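Moved the potatoes into the cellar this week so I'm going to write down how I store them. People ask every November and I end up typing it all out again in replies.

1/ I have an allotment plot in Provville, on the clay side. This year it gave 1,721 potatoes. I know the number because I keep a tally on the shed door as I lift them, and have done since the first year.

2/ Last year the tally was 1,020, which was a poor year. Dry spring, then blight in the earlies. Same number of rows both times.

3/ Variety is Kashyap for the main crop. It is a round brown-skinned potato, fairly floury, and it keeps longer than anything else I have grown here. I also put in a row of Primberg, which tastes better new but goes soft by Christmas.

4/ Lifting. I wait until the tops have died right back, cut them off at ground level and leave the tubers in the soil for 2 weeks. The skins set in that time. If you can rub the skin off with your thumb they are not ready to store, so eat those ones first.

5/ Dig on a dry day if you get the choice. I use a fork and start well outside the row. I still spear a few every time. Speared ones go straight to the kitchen in a separate bucket.

6/ Don't wash them. I did the first year because they looked nicer. Most of a sack had gone by the middle of winter and the smell took a good deal longer to get out of the cellar. Brush off the worst of the soil once it has dried and leave the rest.

7/ Leave them spread out somewhere dim and airy to dry before bagging. I use old bread trays in the shed with a sheet of cardboard over the top. Turn them once.

8/ Sorting is the dull part and it makes the most difference. Anything cut, bruised, green or with a soft patch comes out. Small ones get used up first as well, they shrivel before the big ones do. 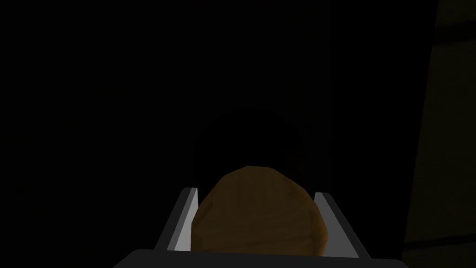
9/ Light is the thing people get wrong most often. Potatoes turn green in it, and the green parts are bitter and can make you ill. A bag by the kitchen window is no good, and neither is a clear plastic tub in the garage. You want them kept about as black as it is around that rounded brown shape, with the lid or the door shut whenever you are not fetching some. If you need a bulb in there, put it on a switch and not a timer.

10/ Paper sacks, the thick sort with two layers. Hessian is fine for damp but lets light through, so if you use hessian the room itself has to be dark. Plastic sacks sweat. I fold the top over and hold it with a clothes peg.

11/ I get my sacks from Kurkberg, the feed merchant on the ring road. They sell them in bundles of 12. One bundle does me for the year and I reuse the clean ones. If a sack has had a rotten potato in it, it goes on the compost.

12/ Temperature. Cool but not fridge cold. My cellar sits somewhere between five and eight degrees most of the winter. Any colder and the starch starts turning to sugar, so your chips go dark brown before they are cooked through. Any warmer and they sprout.

13/ If frost is forecast I put an old duvet over the sacks. If you are using an outhouse or a shed, get them off the floor too. A pallet will do, or a couple of planks on bricks.

14/ Keep them away from apples. I don't know how much difference it makes in a big cellar, but in a small cupboard the potatoes sprouted noticeably sooner when I had both in there. Onions go elsewhere too, mainly because they like it drier.

15/ Check every sack once a month. Put your hand in and smell. One bad potato is easy to find by smell and hard to find by eye. Tip the whole sack out if you are in any doubt, take out the bad one and whatever was touching it, and put the rest in a fresh sack.

16/ Small sprouts are fine - rub them off and eat the potato. If it is wrinkled and has sprouts as long as your finger, it has had its day. I don't plant my own leftovers either. I buy certified seed every year because of the blight.

17/ Stored this way the Kashyap lasts me until the end of April, sometimes into May. By then the texture has changed a bit and they are better mashed than roasted.

18/ No cellar? An understairs cupboard works if there are no heating pipes through it. So does an unheated spare room with the sacks inside a chest or a lidded box, as long as the box has a few holes for air. Store fewer and get through them quicker.

19/ Someone has already asked about clamps. I've only made one, with straw and earth, at the end of the plot. Rats got into it from the hedge side. Other people on our site have had better luck so ask them, I'm not the one to explain it.

20/ Carrots are a different method altogether, with boxes of damp sand. I'll do those when I have lifted mine, which depends on the rain.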